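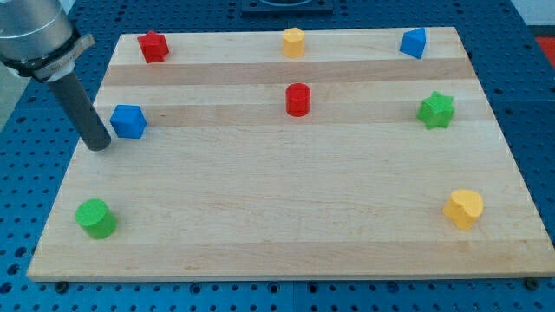 Figure 1. Colored blocks on a light wooden board.

Unit 5: Sorting and Early Classification
Course handout, Early Childhood Mathematics
Instructor: Maite Aranda

Sorting is one of the first mathematical activities in which young children take part. Before a child can count a set, the child must decide what belongs to it. This unit covers the usual order in which sorting skills appear and the ways a teacher may support them.

Terms
Attribute: a property by which objects may be compared, such as color, shape, size or weight.
Matching: finding an object that is the same as a given one.
Sorting: placing objects into groups by a shared attribute.
Classification: sorting by a rule that the child can state and apply to new objects.

Order of development
Most children match before they sort. Early sorting is often unstable – a child may begin with color, change to shape halfway through, and see no conflict between the two. This should be recorded as partial sorting and should not be marked as an error. Sorting by two attributes at once generally comes later, and many children need spoken prompts for some time after they can sort by one.

The role of language
Teachers are asked to use open prompts. "Tell me about this group" gives more information than "Are these all red?" The reading by Kulap Kaewsai contains transcripts of both kinds of exchange. Note how long the teacher waits before speaking again in the second transcript.

Classroom observation
Each student will observe one child for two sessions and submit a written record. Use the Bulwood form, available from the course office. Names of children must not appear on it.

Assessment
The observation record carries 50 points. Records are due on 03/08/2023 and should be handed to Baltasar Montoya. Late work loses 5 points per day.

Reading for the next unit
Kaewsai, chapter 4, omitting the appendix. Students who missed the library session should see Ainhoa Marín for access to the Arkbridge collection.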